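**Notes, second part — looking after the grippers at Forkdale**

Good, you're all back with your tea. Now, the pads. Tyyne taught me to wipe them every morning, before anyone so much as touches a hanger, and I've been grateful to her ever since!

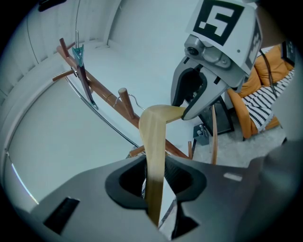 Then the jaw screws — three turns by hand, and only then the driver. Go gently, please, I have stripped two myself. (Pass the spare jaw round.) Once they're snug, open and close it slowly and listen for a click. If there's grit, start again with the brush.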